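Ticket 505: Lead form on Pliltgate landing page sends contacts, but the download email does not arrive
Status: Open, waiting for customer
Product: Brindance Forms and Email
Opened by: Refugio Montes
Assigned to: Kanini Kariuki

Refugio Montes wrote:

Good morning. We have a landing page where visitors leave their work email and get our pricing checklist as a PDF. The page was published in September and it worked well. Since we changed the sender name from "Barajas" to "Barajas Marketing Team", new contacts come into the list but they do not receive the email with the link. In the campaign report I see 283 contacts with the status "Queued" and the number does not go down.

What I have already tried:
Saved the form again and published it again. No change.
Sent a test email to myself. The test arrives in one minute.
Filled the form with my private address. The contact is created, the email does not come.
Checked the spam folder in both mailboxes.

Please tell me if I should delete the form and make a new one. I would prefer not to, as the link is already printed in a brochure.

Kanini Kariuki (Support) wrote:

Hello Refugio, please do not delete the form. A new form gets a new address and your printed link would stop working.

The test email uses another path than the automatic email, so a good test does not tell us much. Could you send me these:
The name of the automation connected to the form.
The text in the field "Approved sender" under Settings, Sending.
If there is a waiting step before the email, how long it is.

Refugio Montes wrote:

The automation is called "Checklist Pliltgate v2". In "Approved sender" it says only "Barajas", the old name. I did not know this field exists. The waiting step is 60 seconds.

I add also that my colleague Nicanor Arellano connected our Trosov account for copying the contacts. He did it in the same week, so I am not sure which change is guilty.

Kanini Kariuki (Support) wrote:

Thank you, this helps. The sender name in the automation must be equal to the approved one, letter by letter. When it is different, the email is held in the queue and no error is shown to you. I have reported the missing error message to our developers.

Please do it in this order:
Pause the automation.
Change "Approved sender" to "Barajas Marketing Team" and save.
Open the email step, choose the sender again from the list, and save.
Start the automation, but leave "Release queue" off.
Fill the form one time with a new address.

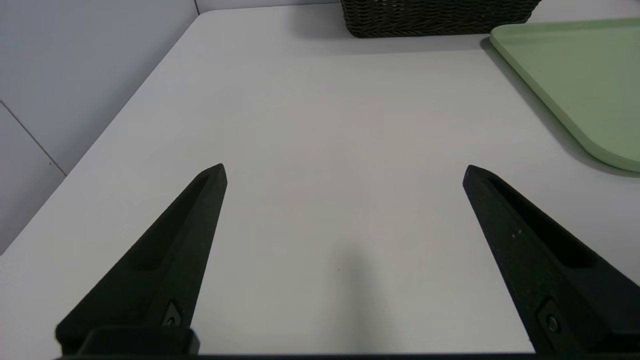

If the email arrives, write to me before you release the queue. Your plan allows 2000 automatic emails per day, so the limit is not a problem, but some of these people have waited long and you may want to change the first sentence for them.

The Trosov connection only reads contacts. I looked at its log and I find no failed requests there.

Refugio Montes wrote:

I did the five steps. The email arrived to the new address and the PDF opens. I wrote a short apology in the first paragraph for the old contacts. Guadalupe Xolalpa must approve the text on our side, and she is back tomorrow. Can the queue stay as it is until then, or does it expire?

Kanini Kariuki (Support) wrote:

It can stay. Contacts in the queue do not expire while the automation is active. I keep the ticket open. When the text is approved, turn on "Release queue" and tell me the number you see under "Queued" after one hour.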